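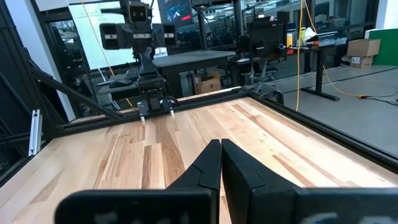
Wrist view, left to itself between takes, fingers nearly closed. Second arm across the table.

Leader arm or hand guiding for a two-arm bench?

Posted by plumbline_48, 9 Oct 2022

We have two arms facing each other over a butcher-block top and I need to settle how people are going to teach them. The job is folding and handing over small fabric parts, so both arms move at once for a good part of it. So far I've tried two ways.

First is hand guiding. Put the arm in free-drive, hold it behind the gripper and walk it through. It's quick to learn. A new person can do something sensible in a few minutes. The trouble is that one person can't reach both arms properly across the table, and their sleeves end up in the wrist view.

Second is remote control with a pair of leader arms from Ollgate. You sit at the side and the big arms copy the small ones. Hands stay out of the picture, and both arms can be driven by one person. But you feel nothing through the leaders, and ours have a bit of slop in the last joint.

I have 46 takes by hand and 300 with the leaders. Before I go further I'd like to hear from people who have stuck with one or the other.

Ackah_bench wrote:

Leaders, for anything with two arms. I wouldn't spend more time on hand guiding.

Fix the slop first though. On ours it was the grub screw on the wrist joint working its way out. Thread lock and a new screw. If yours has the plastic horn, swap that as well.

tallowmere wrote:

I'd go the other way. We did a whole set by remote control in May and had to throw out a large part of it. The operators pressed far too hard on the table because they couldn't feel it, and the arm learned to press too hard as well. Hand-guided takes of the same job were fine.

For two arms, use two people. One on each side, and one of them calls the handover out loud.

plumbline_48 wrote:

Two people is what I was hoping to avoid. There are only three of us and one is part time.

Pressing is a fair point. The tips do touch the wood sometimes in the leader takes. I hadn't thought of it as something it would learn.

Cheng-en Lai wrote:

It will learn it. Whatever is in most of the takes becomes the normal way of doing the job.

A few questions. Are you recording the leader joint positions or the follower joint positions as the action? If it's the leader, the pressing is in there as the gap between where you asked the arm to go and where it got to. That isn't always bad. For a firm grip on cloth you want some of that gap. For touching the table you don't.

Also, what do you do with the takes where the operator fumbles and tries again?

plumbline_48 wrote:

Leader positions as the action. Follower positions are logged too, so I could compare them.

Fumbles I've been deleting.

Cheng-en Lai wrote:

Keep the ones where the operator recovered. Delete the ones where they gave up. If you only ever show it clean runs it has no idea what to do when the cloth slips.

tallowmere wrote:

Disagree on that, at least early on. With 300 takes I'd want them all the same. Put the recoveries in later, once the plain version works. We mixed them from the start and got an arm that let go of the cloth and picked it up again for no reason.

Cheng-en Lai wrote:

Was that from the recoveries, or from operators who let go at different points? I've had the same thing and it was the second. Trimming the start of each recovery, so the mistake itself isn't in the data, cured it here.

tallowmere wrote:

Could have been either. We didn't separate them.

hondov_user wrote:

Is the wrist camera fixed the same way on both arms? In that picture the fingertips meet just right of the middle. It doesn't matter much if it's always like that, but if someone knocks the bracket halfway through you've got two sets of data and no note of when it changed. We use the Hondov bracket and scribe a line across the joint.

I'd also look at the light. The right side of your table is quite washed out. White cloth is going to vanish over there.

plumbline_48 wrote:

Same bracket on both. I'll scribe them. The offset has been there from the beginning.

Agreed on the light. I'll see what I can do with a blind, and lock the exposure.

Ackah_bench wrote:

Lock exposure before you do anything else, and restart your count from there. Mixed exposure cost us a fortnight.

Temach_ro wrote:

Small thing about the leaders. Have the operator work from the camera views on a screen for some of the takes, and don't let them look at the table. It's slower and people hate it. But if they can't do the task from what the cameras show, the arm won't manage either. We found a spot behind the far gripper where neither wrist camera could see the edge of the part.

tallowmere wrote:

That one I do agree with.

plumbline_48 wrote:

Right. Plan for now is leaders, new grub screws, exposure locked, and a start from zero. I'm aiming for 1000 takes. I'll save the recoveries in a separate folder and train with and without them. One operator will do ten takes from the screen only, and I'll post what they couldn't see.

The hand-guided takes I'll keep, but they're going in the archive.

Ackah_bench wrote:

Check the other joints while you've got the screws out. The elbow ones loosen as well.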